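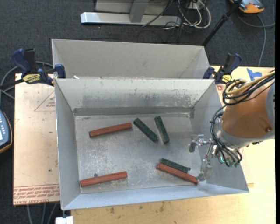

Ilze Brantner
Software engineer, grasp planning, Brellel

Since the last newsletter we have changed the way the picking software decides which block to take first. Before, the planner Dotemex gave a score to every block alone and sent the arm to the best one. With blocks which lie free on the floor of the bin this was good enough. With a pair such as the red and the green one at the lower right, lying side by side and touching, the score was often high for both of them, and then one finger had no place to go down.

The new version looks at the pair together. For each block the perception part gives a position, a direction and a colour, and the planner now asks one more question: how much free floor is there on each long side? If one side is closed by a neighbour, it tries a grasp nearer to the end of the block. If the end is closed too, the block goes to the back of the list and the planner comes back to it after something else is removed.

The walls of the bin are treated in the same way. They slope, so a finger can touch the metal earlier than the simple box model says. We replaced the box by a model with the real angles, measured by hand. I should have done this in the beginning, and I thank the colleagues from the Kokura office who asked me about it more than once.

We tested the old and the new planner with 200 picks each, always red and dark green blocks, put in by hand in a new arrangement every time. The old planner had 13 picks stopped by contact with a wall or a neighbour. The new one had seven. Most of the seven were dark green blocks, and here I suspect the perception more than the planner. The floor of the bin is scratched and shiny, and the edge of a dark block is sometimes found a few millimetres away from its true place. A different exposure setting helps a little, but then the red ones become too bright, so for now we keep the old value.

The planning time became longer. On the test computer you can notice a short pause before the arm starts to move, mainly when the bin is full. I am working on it together with the Chuang team, who maintain the collision library.

The new planner is in the test branch from Thu 8 May. The old scoring can still be chosen in the settings file, and it will stay there until the June release. If you try it with other shapes, please send me the log together with the depth data, also when the pick was good.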